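How to check whether a hand-held gripper policy carries over to a new room

Jimstead project notes
February 16, 2026

This page sets out the test we use to find out whether a policy trained on hand-held gripper recordings still works in a room it has never seen. It assumes you already have a trained policy and an arm fitted with the same finger pads as the hand-held tool. If you are still collecting, start with the Tavenent recording guide and come back.

1. Fix the task before you visit the room

Write the task down in one sentence, including what counts as finished. For a fridge task, ours reads: "The door is closed and the arm has let go." Leave out anything you can't judge by eye from a metre away. Then decide how many starting positions you will use. We use eight, with 30 trials in total for each policy.

2. Record a short set in the new room

You need a small set of local recordings to compare against. Use the hand-held gripper at the same height the arm will work at, and keep both finger pads in view from start to finish. Don't tidy up first. People walking through, open doors and ceiling lights are part of what you are testing, and a cleared room gives scores that are too high.

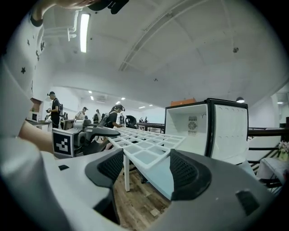
View past the finger pads towards the grid tray and the open mini fridge, with people at work behind.

Go through the recordings the same day. Throw out any where the pads leave the view or where tracking drops for more than a second. Glossy white surfaces cause most of our tracking losses, so slow down near them.

3. Train the comparison policies

Train three versions:

Base: the original recordings only, nearly 1,000 in our case.
Mixed: the original recordings plus the local set.
Local: the local set only.

Keep the number of training steps the same for all of them. We got this wrong in our first round and had to run the whole lot again in April – the mixed policy had trained for longer and looked better than it was.

4. Run the trials in shuffled order

Never run all the trials for one policy in a block. Daylight changes, furniture gets nudged and the person resetting the objects gets tired. Brarent, our trial scheduler, shuffles the order and hides the policy name from whoever is scoring. A shuffled spreadsheet does the same job.

5. Score and report

Give each trial a pass or a fail, then note the stage at which a failed trial stopped: reach, grasp, move or release. Report the stages as well as the pass rate. Two policies can have the same pass rate and fail in quite different places.

If base and mixed come out close, the policy carries over well enough to skip local recording for that task. If mixed is clearly ahead, look at the reach failures first. In our rooms those usually come from the background, and grasp failures from the object itself.

Trial sheets and the stage definitions are in the Um folder, under "transfer".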